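Stadtarchiv Kalow
23. Februar 2020

1/9 Das Stadtarchiv Kalow informiert in diesem Thread über die Übernahme privater Nachlässe. Nach dem Aufruf im Januar sind zahlreiche Anfragen eingegangen, die wir an dieser Stelle gesammelt beantworten.

2/9 Angenommen werden Unterlagen mit Bezug zur Stadt und zu den eingemeindeten Dörfern: Briefe, Tagebücher, Vereinsprotokolle, Geschäftsbücher, Fotografien, Baupläne. Möbel, Geschirr und Textilien gehören nicht zum Sammlungsauftrag und werden an das Museum verwiesen.

3/9 Der bislang umfangreichste Zugang des laufenden Jahres ist der Nachlass der Druckerei Hayat. Er umfasst 803 Einzelstücke, darunter Auftragsbücher, Plakatentwürfe und die Korrespondenz mit Kunden im Umland. Die Verzeichnung hat Laiba Farooqui übernommen.

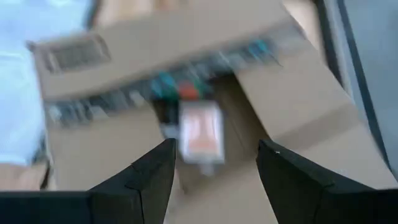 4/9 Anlieferung
Bitte vereinbaren Sie vor jeder Abgabe einen Termin. Unterlagen, die unangemeldet am Eingang abgestellt werden, können wir nicht annehmen. Eine grobe Liste des Inhalts genügt; Ordner und Mappen sollen in der vorgefundenen Reihenfolge bleiben. Büroklammern und Gummibänder entfernen wir selbst.

5/9 Schimmel und Feuchtigkeit
Teilen Sie uns einen Verdacht auf Schimmelbefall unbedingt vorab mit. Betroffene Stücke werden getrennt gelagert und zunächst restauratorisch begutachtet – das gilt auch für einzelne Blätter.

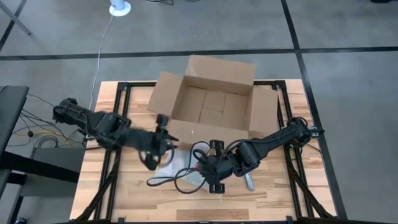

6/9 Mit der Übergabe wird ein Vertrag geschlossen, der Eigentum, Nutzungsrechte und etwaige Sperrfristen regelt. Sperrfristen sind vor allem bei persönlichen Briefen üblich und werden im Einzelfall festgelegt. Was nicht archivwürdig ist, geht auf Wunsch an die Abgebenden zurück. Leere Kartons, deren Klappen wie hier nach allen vier Seiten offen liegen, gehören nicht zum Archivgut und werden nur auf ausdrücklichen Wunsch mit zurückgegeben.

7/9 Für die dauerhafte Aufbewahrung verwenden wir säurefreie Archivschachteln. Der Bestand an Schachteln reicht derzeit für rund 1000 weitere Akteneinheiten. Eine Nachbestellung ist beantragt.

8/9 Die Findmittel zum Nachlass Hayat werden nach Abschluss der Verzeichnung im Lesesaal bereitgestellt. Eine Digitalisierung ist vorerst nur für die Plakatentwürfe vorgesehen. Anfragen zu Reproduktionen richten Sie bitte schriftlich an das Archiv.

9/9 Ansprechpartnerin für Nachlässe und Schenkungen ist Kadri Sakalauskas. Anfragen werden in der Reihenfolge ihres Eingangs bearbeitet; zurzeit ist mit einer Wartezeit von zwei Wochen zu rechnen.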